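4. Setting Out the Counter

Do this after the cold case has been checked and before the doors open. The Evstead step rack should already be unpacked and washed (see Section 3).

1. Wipe the counter and let it dry. The rack feet slide on a damp top.

2. Place the rack at the back, centered, with the lower step toward the customer.

3. Load the raised step first, then the lower one. A full rack takes 6 bottles of one drink, 3 to a step. Turn the lettering to the front.

4. Put snacks in the white rectangular tray, to the left of the rack. Bags of crackers may overlap a little – other packages should not cover them.

5. Set the cream tray in front of the rack and lay one wrapped sandwich on it, with the cut edge up so the filling shows.

6. Stand the round wicker basket to the right of the cream tray. Leave it empty until an order comes in.

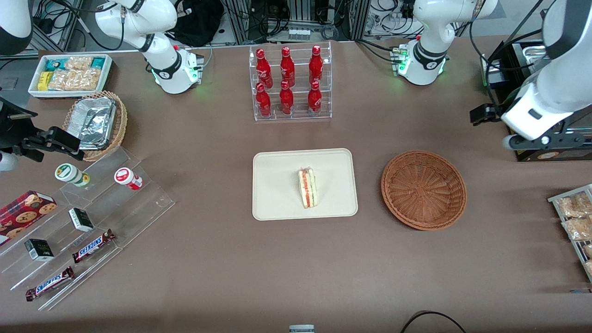
Mitali Patwary asks that whoever opens put out a second sandwich only after the first has sold, as two on the tray tend to get pushed together and the wrap comes loose.

Note: Sandwiches may stay on the counter for 20 minutes. After that, return them to the cold case and set out a fresh one.

Caution: Do not lift the rack with bottles in it. Empty the lower step, then the raised step, and carry the rack with both hands under the base.

Caution: Clean the acrylic with mild soap and a soft cloth. Glass cleaner will cloud it – so will the rough side of a sponge.

For restocking during the day, go to Section 5.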